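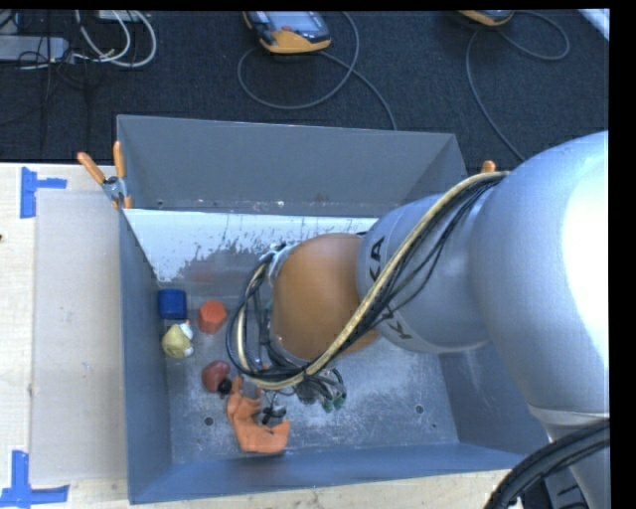
## 4. Listening Study

### 4.1 Material

The study used four albums by melodic rock bands: Bamer, Cluline, Rosser and Zevia. All four bands broke up and later made a new record with at least one original member. We chose the singer as the point of continuity. In Bamer and Cluline the original singer returned but the songs were written by an outside producer. In Rosser and Zevia the original songwriters returned and a new singer was hired.

From each band we took 2 songs from the early period and 2 from the reunion album. Ballads were left out, as were songs released as singles, which listeners were more likely to know already. Each song was cut to a passage that ran from the end of the first verse through the first full chorus. Loudness was matched across all passages, because the reunion albums were mastered much louder than the older ones and early test listeners used that difference to guess the period.

### 4.2 Listeners

We recruited 200 listeners through record fairs, fan mailing lists and two university music departments. Listeners filled in a short form on how often they played melodic rock at home and which of the four bands they could name a song by. Those who could name a song by a band were treated as fans of that band only. A listener could therefore be a fan of Rosser and a newcomer to Zevia.

### 4.3 Procedure

Listeners heard the passages in pairs, one early and one from the reunion album, always by the same band. The order within each pair was random. After each pair they were asked whether the two passages sounded like the same band, and which of the two they would rather hear in full. They could play a pair a second time but could not go back to an earlier one. A free comment box followed the last pair.

### 4.4 Results

Fans and newcomers gave different answers to the first question. Newcomers mostly went by the voice. They judged the Bamer and Cluline pairs to be the same band and the Rosser and Zevia pairs to be different bands. Fans were less sure about Cluline. Several wrote that the stacked backing vocals were missing from the newer choruses, and that the lead voice alone did not make up for it (Figure 4).

*Figure 4. A robot arm reaching into a gray metal bin.*

For Zevia the pattern ran the other way. Fans accepted the new singer more readily than we had expected, and their comments pointed to the key changes and the keyboard parts. Honorato found something similar in her interviews with cover bands, where players ranked the chorus arrangement above the lead voice when asked what made a song recognizable.

The second question gave no clear split. Fans preferred the early passage for Bamer and Rosser, but the preference was weak, and newcomers showed none. We did not ask for reasons at this point, and the free comments say little about preference.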